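Ondley Neighborhood Association
Minutes of the general meeting, 5/17/26

Chair: Khadija Amrani
Minutes: Ketsara Sukprasert

The minutes of the last meeting were approved with one correction. The hall rental fee is $200, not $222.

Parking on Cozma Street
Residents at the north end asked again for permit parking. The city wants a signed petition before it will look at the request. Ketsara has the form and will bring copies to the next meeting. Two people spoke against permits, mainly over visitor parking.

Creek path
The path behind Hosto Lane is still closed at the footbridge. Khadija called the county and was told the repair is on the list for November. Members felt this was too late – the detour has no sidewalk. A letter will be sent.

Street trees
We have 13 requests for new trees and money for 3 this year. Corner lots go first, as agreed before. The rest stay on the list and do not need to apply again.
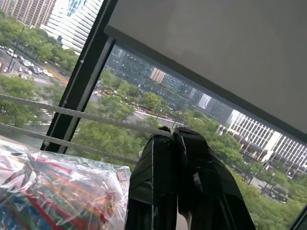
Leaf pickup
The pickup dates have not been set. Bags left out early will not be collected, and the city may send a notice to the address.

Other business
The streetlight at Clistemska and Cozma is out again. Khadija will report it.

Meeting closed at 8:40 p.m.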